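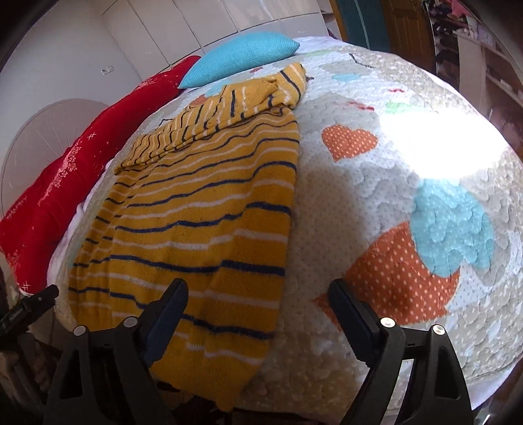 A striped knit waiting its turn on the bed.

How to Wash and Dry Knits at Home Without Stretching Them

Every June, when the heavy jumpers come out of the cupboard at our place in Marsden, I get the same question from family and friends: can I just chuck this in the machine? Sometimes you can! But a good knit will last you years longer if you give it a bit of time at the laundry sink, and I find it a rather pleasant job with the radio on and a cuppa going.

What you'll need

A clean tub or sink, a gentle wool wash, two big bath towels and somewhere flat to dry things. I've used the Ciltus wool wash for ages (the 500 mL bottle gets me through a whole winter) but any mild one without bleach or softener is fine.

Before you start

Read the care label, even if you think you remember what it says. Turn the garment inside out, do up any buttons, and check the elbows and cuffs for little holes. Mend those first, as a small hole can become a very big one in the wash.

Washing

Fill the tub with cool water and swish in a capful of wool wash. Push the knit under and squeeze it softly, then leave it for ten minutes. Please don't rub or wring, however tempting it is. With stripes, or any dark colour next to a pale one, I skip the soak altogether and keep the whole wash short so the dye has less chance to wander.

Let the water out, press the knit against the side of the tub, and rinse until the water runs clear. That's usually 3 rinses for me.

Drying

Lift it out with both hands underneath, lay it on a towel and roll the whole lot up like a Swiss roll. Lean on it, unroll, and move it to the second towel. Now pat it back into its proper shape, with the side seams straight and the sleeves the same length. Dry it flat in the shade, and turn it over once the top feels dry.

A thick jumper can take two days in cold weather. Don't fold it away until the cuffs and neckband are properly dry, even if you're itching to wear it.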